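3.2 Sorting, storage and resale of recovered parts

The second part of the survey dealt with what happens to office computers once a repair shop has decided that they will not be fixed. Of the 563 shops that returned the form, most said they keep at least some parts for later use. Shops in Flornley were asked the same questions in person, and the answers were coded by both authors using the list described in Section 2.

Owners gave storage space as their main limit. A shop with a back room tends to keep whole machines and strip them when a part is needed. A shop without one strips the machine on the day it comes in and keeps only what fits in drawers. Kahraman's earlier interviews in Pultevwood found the same split, although the shops there were larger and more of them owned their buildings. We did not ask about rent, and so we cannot say how far the cost of space explains the difference.

Parts also differ in how long they stay useful. Power supplies and cases were rarely kept past the first year. Memory and storage drives were kept longest, and memory was the part that owners were most willing to sell on its own. Several owners said they no longer accept loose hard drives from the public, as customers ask for proof that the data has been erased and the shop has no simple way to give it. Memory does not raise that question at the counter. It is also small, and a single drawer can hold more stock than a shop sells in a season.

The parts log kept by Avcı, a repair shop that took part in both rounds of the study, lists 2069 items taken in and 1920 items sold, reused or sent to scrap by the end of September. The remaining items were still in stock when the log was copied. Entries were made by hand and use 23 different labels for part type, which we merged into the groups used in the rest of this paper. Where a label could belong to two groups, the entry was checked with the owner.

Memory modules are recorded in the log as single pieces, even when they came out of the same machine as a pair. We kept that practice in our own tables. Figure 4 gives an example of the part type. 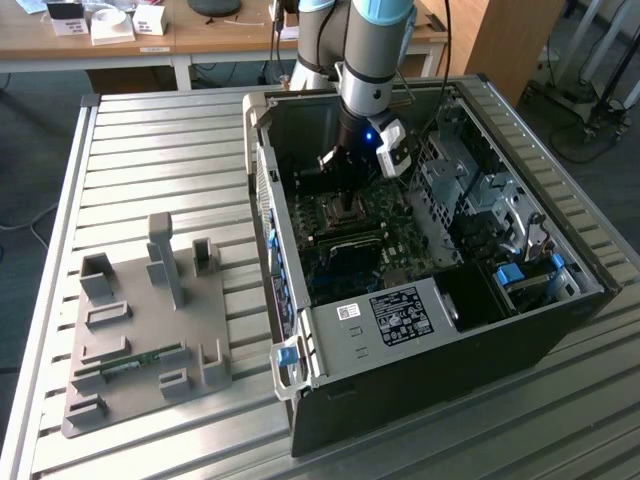 Figure 4. Memory module, a long, thin green circuit board with dark chips along its length.

Prices were harder to compare. Some owners quoted a price for the part alone and others included fitting it. Akbulut called back the shops whose answers were unclear and asked for the price without labor. Shops that could not separate the two were left out of the price tables but remain in the counts of parts kept. The online seller Prultamden was named by several owners as the place they check before setting a price, and a few said they simply match what they find there. Section 3.3 looks at how these prices changed between the two rounds.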